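Into the Bat Cave at Stindel, and a Very Long Lunch 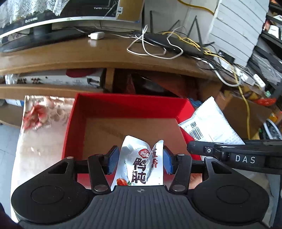

PÎRVU, April

I'd wanted to see the Stindel cave for years, mostly for the bats, and the open day finally gave me an excuse. They only unlock the upper gallery on one Saturday each spring! We left Tunik before breakfast, drove through fog the whole way, and got to the gate at 8 with the line already down to the road.

Each group gets 30 people and one guide. Ours handed out helmets (mine smelled strongly of somebody's shampoo) and told us to keep our lamps pointed at our feet. Then it's 2082 steps, up and down together, all of it slippery, with a rope for a handrail.

The bats hang in the second chamber, way up in a crack in the ceiling. You hear them before anything else, a sort of dry chirping, like a bicycle that needs oil. We stood there with the lamps off for two minutes and I could have stayed an hour. A few flew right over us – I felt the air move on my neck and made a noise I'm not proud of.

The river passage was closed, too much snowmelt, so we came out early and ate bean soup at the Tuvell guesthouse across the bridge. Get the one with smoked pork. They also sell walnut cake by the slab and it travels pretty well.

Bring gloves for the rope, and cash for parking. The last bus back to Tunik goes at 2 on weekends, and it doesn't wait.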